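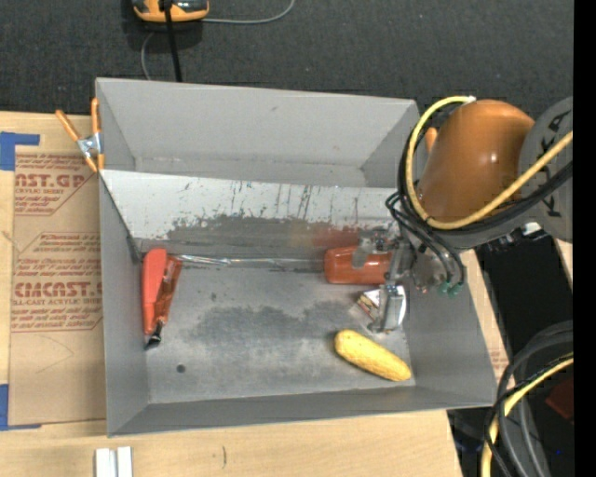 Figure 3. Open bin with two compartments; a red-orange handled tool lies along the left wall.

Vinh Hoàng told us he never sorts a bin until he can't find something in it, and I have to admit that's my system too. We heard versions of it all through the Plurngate interviews – people put long things along a wall first, then let the small stuff land wherever. Vandana Jaiswal and I coded 159 remarks about bins, and roughly 10 were about dividers. Three people loved them! The others mostly said the narrow side ends up forgotten, so we asked about that again in January.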